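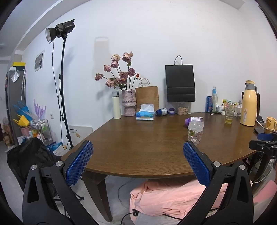
Setting Up and Calibrating the Geltach Hand-Held Gripper Kit

Applies to kit revision 5 with the Skorier recorder software. If you have an earlier revision, the steps are the same except for the pad screws, which use a larger driver.

The Geltach kit is sold by Gruvomance as a pair of hand-held two-finger grippers with a wrist camera for each. The operator holds one in each hand and performs a task directly. Skorier records the video, the finger opening and the hand motion, and writes them out as one episode per take. This page covers unpacking, pad fitting, width calibration, mapping the work area and recording a first set of takes. It doesn't cover training.

What you need

Two grippers, left and right
Four textured finger pads
Two cameras with mounts
The 736 calibration block, supplied in the foam tray
A 2 mm hex driver (not supplied)
A laptop with Skorier installed and two free USB ports
A table with open floor on at least two sides

Step 1. Check the linkages

Squeeze and release each trigger 20 times. The fingers should travel evenly and close on the center line. If one finger leads the other, loosen the pivot pin nearest the palm by a quarter turn and try again. Do not oil the pins. The bushings are dry-running and oil collects lint, which shows up later as a sticky spot near full close.

If you feel play at the fingertips with the trigger fully released, look at the outer arms before you look at the pins. An arm installed inside out will still close, but the opening will be a few millimeters short.

Step 2. Fit the pads

Each pad slides onto the fingertip from the front and is held by one screw. The textured side faces inward. Tighten until the pad stops moving, then stop. Overtightening bows the backing plate and the pads will touch at the tips but leave a gap behind.

To check the fit, close the gripper on a strip of printer paper and pull. The resistance should be the same at the tip and at the root of the pad.

New pads have a release film from molding. Wipe them with isopropyl alcohol and let them dry before the first session. Repeat the wipe whenever you have been handling food packaging or anything with lotion on it.

Step 3. Mount and focus the camera

Seat the camera mount on the dovetail and push it back until it clicks. Both fingertips should be visible in the preview with the trigger released, one on each side. If only one is visible, the mount is on the dovetail at an angle. Take it off and reseat it. Shifting the picture in software won't fix this and will spoil the width calibration.

Set focus by pointing the gripper at printed text at arm's length. Lock the ring with the set screw. Leave exposure on manual and adjust it once per room. Automatic exposure hunts when the gripper passes from a white wall to a dark tabletop, and the fingers change brightness in the recording.

Step 4. Calibrate finger width

Open Skorier and choose Devices, then Width. For each gripper:

Release the trigger fully and press Open.
Close the fingers with nothing between them and press Closed.
Close on the narrow side of the calibration block and press Narrow.
Close on the wide side and press Wide.

Skorier reports a fit value for each gripper. Green is acceptable. Amber usually means the block was tilted when you pressed the key. Run the sequence again before you change anything on the hardware. In our tests the second attempt came back green in nearly every case.

Calibration is stored by gripper serial number, so left and right can be plugged into either port.

Step 5. Map the work area

The motion tracking uses visual features in the room. Before any takes, record one mapping pass with the right gripper only. Start a long step back from the table, walk slowly across the front, then come in and pass over the tabletop from one end to the other. Finish close to where you started.

Bare white walls give the tracker very little to work with. Packed shelves, bottles, labeled packaging and furniture edges are good. Leave ordinary clutter where it is. A tabletop carrying a range of containers at several heights maps better than one that has been cleared.

Clear glass and thin plastic do not hurt the map in small numbers. Mirrors and large glossy panels do. Turn them away or cover them.

Lighting should be even and should not move after the mapping pass. If you use a lamp on a stand, point it so that your arms don't throw a shadow across the objects you plan to grasp. Moving the lamp means making a new map.

When the pass is done, press Build Map. Our room produced 2,291 retained features. The software warns you when the count is too low to use.

Step 6. Record a first set of takes

Pick a simple task with one object and one destination. Standing a fallen bottle upright is a good first choice, as is moving a cup from one side of the table to the other. Keep both grippers raised and in front of you until the start tone.

Press the thumb button on the right gripper to start.
Hold still for one second.
Perform the task at a steady pace.
Return both grippers to the raised position.
Press the thumb button again to stop.

Record 20 takes, moving the object a little between takes. Do not correct mistakes halfway through. Finish the take and flag it with a double press of the button.

Light, empty containers tip easily. Approach low and close slowly. For objects with a narrow neck, grasp below the neck where the pads can lie flat.

Step 7. Review

Open the session and look at the track plot. Breaks in the line are places where tracking was lost. One short break is filled automatically. A take with longer breaks is marked red and should be discarded. Repeated breaks at the same point in the task usually mean the camera is facing a blank wall or is too near a surface there.

Next, check the width plot. It should be flat while an object is held. A slow drift toward closed means the pad is slipping or the object is soft.

Known issues

The cable exits toward the operator's wrist and catches on sleeves. We use the Szilágyi cable clip, sold separately, and think it should be in the box.

Skorier does not warn when the disk is almost full. Check free space before a session.

The left and right housings are identical apart from a small molded letter. Mark them with tape.

Pads wear first at the tips. Replace them in pairs, then repeat Step 4.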